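Quiénes somos

Tasteck es un taller de restauración y venta de muebles de segunda mano. Trabajamos en una nave de 729 metros cuadrados, con entrada por la calle lateral, y atendemos tanto a particulares como a pequeños hoteles, despachos y casas rurales.

El taller lo abrieron Sérgio Barros y Eyvindur Hjaltadóttir. Sérgio venía de la ebanistería y Eyvindur había llevado durante años el almacén de una casa de subastas. Al principio solo restaurábamos por encargo. La venta empezó más tarde, cuando varios clientes nos pidieron que nos quedáramos con piezas que ya no les cabían en casa.

Qué hacemos

Restauramos mesas, sillas, cómodas, aparadores, vitrinas y armarios. Encolamos uniones, reponemos chapa, cambiamos traseras y fondos de cajón, ajustamos puertas y renovamos acabados. Trabajamos con goma laca, cera y aceite. También barnizamos, si el mueble va a tener mucho uso o el cliente lo prefiere.

No hacemos tapicería. Para asientos y respaldos colaboramos desde hace tiempo con Radden, que recoge las piezas en nuestra nave y las devuelve terminadas. El presupuesto de tapizado va siempre aparte.

Tampoco tratamos muebles con carcoma activa dentro del taller. Esas piezas pasan primero por Colberg, donde reciben el tratamiento, y entran en la nave con su hoja de salida.

Cómo trabajamos

Antes de dar un precio queremos ver el mueble. Para una primera orientación bastan unas fotos por correo, con las medidas de alto, ancho y fondo, pero el presupuesto en firme se hace con la pieza delante. Si el cliente lo acepta, pedimos un tercio como señal y fijamos una fecha de entrega por escrito.

Cada pieza lleva una ficha con lo que se ha reparado, los productos utilizados y las partes que no son originales. La ficha se entrega con el mueble y guardamos una copia. En el archivo hay ya 1460 fichas, las más antiguas escritas a mano.

En la tienda tenemos espacio para 300 muebles. Los precios están marcados y no se negocian, salvo en lotes. Las piezas sin restaurar se venden en la parte del fondo, tal como llegan, y llevan una etiqueta amarilla.

El equipo

Somos siete personas. Cuatro trabajan en el banco, una en acabados y dos en tienda y transporte. Eyvindur se ocupa de las compras y de las tasaciones – conviene pedirle cita, porque pasa buena parte de la semana fuera. Sérgio dirige el taller y revisa todo lo que sale.

Cada año, en enero, cerramos la tienda dos semanas para hacer inventario. El taller sigue abierto para recogidas ya acordadas.

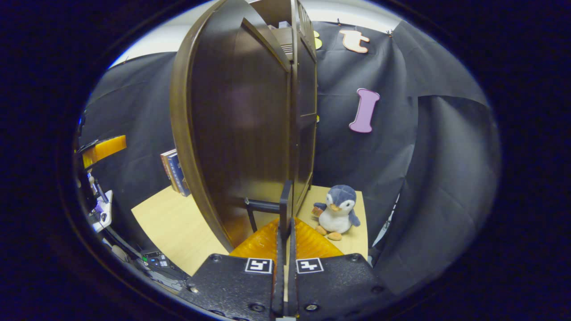
Thoroddsen, 4 nov 2022. Desde hoy tenemos un segundo punto de recogida en esta localidad, junto a la antigua cooperativa. Se pueden dejar sillas, mesillas y otros muebles que transporte una sola persona. Para armarios, camas y aparadores seguimos yendo a domicilio, con cita previa.

El punto de recogida no tiene venta al público. Los muebles se trasladan a la nave una vez por semana y el cliente recibe un aviso cuando la pieza ha entrado en el taller. La devolución puede hacerse en el mismo lugar si se indica al firmar el presupuesto.

Garantía y transporte

Las uniones encoladas y los herrajes que montamos tienen dos años de garantía. Los acabados, uno. Quedan fuera los daños por humedad, por calor directo y por productos de limpieza con silicona.

El transporte dentro de la comarca está incluido en compras de más de 300 euros. Para el resto se cobra por distancia y por planta, y hay que avisar si el edificio no tiene ascensor.

Para visitas al taller, tasaciones y encargos, escríbanos desde la página de contacto.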